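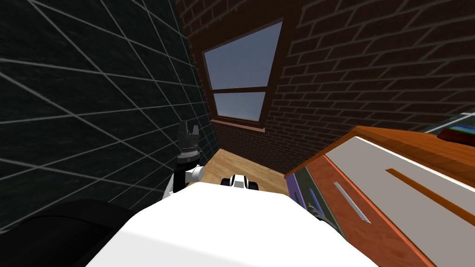 When should you stop building your fantasy world and start writing the story? A lot earlier than you want to. My own rule these days is that once I know what my main character is scared of and where she sleeps at night, I open a new document and write chapter one, even if the map is still half blank.

I know that's going to annoy some people. It would have annoyed me a few years ago, when I was deep in the world of Zusarow (yes, I named the planet before I named a single person on it, which should have been a clue). I had 160 pages of notes. I had a calendar with two moons. I had a list of 1014 years of kings and queens, with little crosses beside the ones who'd been poisoned. I had grammar! And I had a heroine called Elari who was, as far as I could tell, a girl with a cloak.

That was it. Cloak. Sometimes she had a knife.

My friend Sunita Mahmoud read the first scene I ever wrote for her, and she was very kind about it, and then she asked me what Elari would do if somebody else took the last bread roll. I had no idea. I could have told Sunita what kind of flour was in the roll and which province grew it, and why that province hated the one next door. But would Elari snatch it back, or sulk, or pretend she wasn't hungry? Couldn't tell you. I went home and felt sick for an evening and then I wrote the bread roll scene, and it was the first thing I'd done in that world that had a pulse.

(She pretends she isn't hungry. Then she steals two later. I love her.)

So my argument is a pretty simple one. Worldbuilding feels like writing, and it uses up the same hours as writing, but you can do it for years without ever risking anything. A list of kings can't be boring to a reader who'll never see it. A scene can be. A scene can fall flat on its face in front of everyone in your writing group, and I think that's why so many of us would sooner draw one more river.

Booker Kapoor, who is in my online group and disagrees with me on pretty much everything, says I'm being unfair. His view is that some writers need the whole world standing up around them before they can hear anybody talk in it. He spent ages on his city of Solanki, street by street, and his argument is that the characters walked out of the streets. One of them is a lamp mender named Edo, and Booker swears Edo only exists because he'd decided the lamps in the lower city had to be refilled by hand. No lamps, no Edo.

It's a good point and I've chewed on it a lot. Edo is a great character, too, grumpy and vain about his hands. But I went back and read Booker's early drafts (he posts everything, brave man), and the lamps take up a paragraph. One! What makes Edo work is that he's lying to his sister about money, and that turned up in the drafting, when Booker had the two of them stuck in a kitchen together and had to give them something to say. The lamps got him in the door. I'll give Booker the lamps. 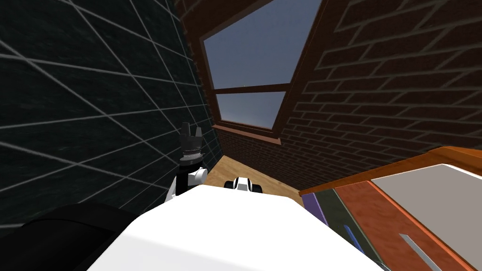 Dark tile, brick and a window with a wooden frame.

The other thing people say is that readers can tell when a world is thin. Sure, sometimes they can. I've read books where every town was the same town with a different hat on. But I've put down far more books because I didn't care who lived or died, and I can't think of one I put down over the tax system.

Back in May I tried starting something new with no notes at all, just to see if I could stand it. The first sitting gave me 2373 words, and I didn't know what country we were in. There was an old woman trying to sell a goat that wasn't hers. I made up the market as she walked through it, and whenever I needed a fact I put it in square brackets and kept going – [money??] and [some kind of god] and so on. I ended up with 10 sets of brackets, and fixing them took me one afternoon. One afternoon, compared to however long I spent on those moons.

I still have the Zusarow binder, by the way. I like flipping through it, and the two moons are staying because I worked hard on those. If you love making maps, make maps, it's your hobby and it's a lovely one. Just don't tell yourself the book is coming along when what's coming along is the coastline. Go write the bread roll first and see what she does.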